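Penthorpe is a card catalog for jigsaw puzzles. It began as a spreadsheet, became an argument, and is now a folder of plain text files with a CSV sitting on top of them. It covers 2,196 puzzles held by the Vurnine Puzzle Library, which lends them out on Saturday mornings to anyone with a table and low expectations about the rest of the weekend.

If you want to borrow a puzzle, you're in the wrong place. Go to the front desk. If you want to know how many of our puzzles are pictures of covered bridges, stay.

## What's in the folder

- `puzzles.csv` — one row per puzzle
- `notes/` — one text file for each puzzle that somebody had feelings about
- `missing.csv` — known missing pieces, by puzzle
- `subjects.txt` — the list of allowed subjects, all 17 of them

There was once a file called `subjects_new_FINAL.txt`. It has been removed. Please don't email it to me again.

## Columns

| Column | What it means |
|---|---|
| `id` | Shelf number. Never reused, even when a puzzle dies. |
| `title` | As printed on the box, spelling mistakes included |
| `pieces_stated` | What the maker claims |
| `pieces_found` | What we counted; blank if we haven't |
| `subject` | One of the 17 |
| `container` | `original`, `plain box`, `bag` or `tin` |
| `grade` | A to D, see below |
| `last_checked` | Month and year |

`pieces_stated` and `pieces_found` disagree more often than you'd like. Makers cut puzzles in a grid, and a grid doesn't always land on a round number, so a "1,000 piece" puzzle may be complete with a few more than that. Don't file a bug. Do file a bug if `pieces_found` is higher by several hundred, as happened with id 0413, which was two lighthouses in one bag.

## Grades

**A** means counted and complete. **B** means complete according to the last borrower, whom we have chosen to believe. **C** means there's a hole, and we know where. **D** means there's a hole and we don't.

Maricruz Cárdenas did most of the early grading and was strict about it. Tomás Mota did the rest and is a kinder person. If you're comparing grades across the collection, ids below 1100 are hers, and a Cárdenas B is worth a Mota A. We tried to even this out once and gave up by lunch.

## Subjects

You get one subject per puzzle. A kitten in front of a cottage is `animals`. A cottage with a kitten somewhere in it is `buildings`. A steam train passing both is `trains`, because train people will look for it and kitten people will take what they're given.

`other` has 13 entries, and 6 of them are baked beans.

## Known problems

1. The Ochoa donation came in without lids. Titles in that batch are in square brackets and were made up by whoever finished the puzzle first. "[Large Sad Harbor]" is a fair sample.
2. `last_checked` is blank for anything graded before we added the column. Sorting by it puts our oldest work at the top or the bottom, depending on how your software feels about nothing.
3. Commas in titles. They're quoted properly now. If you downloaded a copy before May, get a new one.
4. Double-sided puzzles are listed by the less annoying side.
5. Wooden puzzles from the Grinstead shelf use their own numbering, which starts with G and skips G7. I've asked. There is no G7.

## Adding a puzzle

Count it if you can stand to. Add a row at the bottom of `puzzles.csv`, take the next free id, and write that id on the container in pencil. On an original box, use the inside of the lid. For a `plain box`, put it on the front and again on top, and store it standing up so the shelf reads like books.

Then send the change to Tomás, who will ask you whether you really counted it. 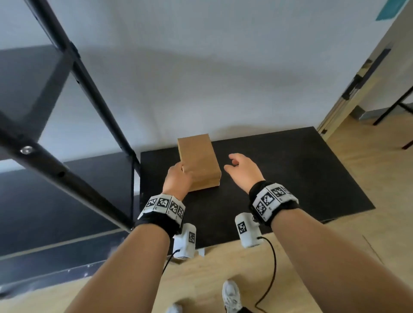

## Reuse

Take the data and do what you like with it. A credit to the Vurnine Puzzle Library would be nice. The notes files are signed by the people who wrote them, so ask before quoting one, especially the long one on sky pieces.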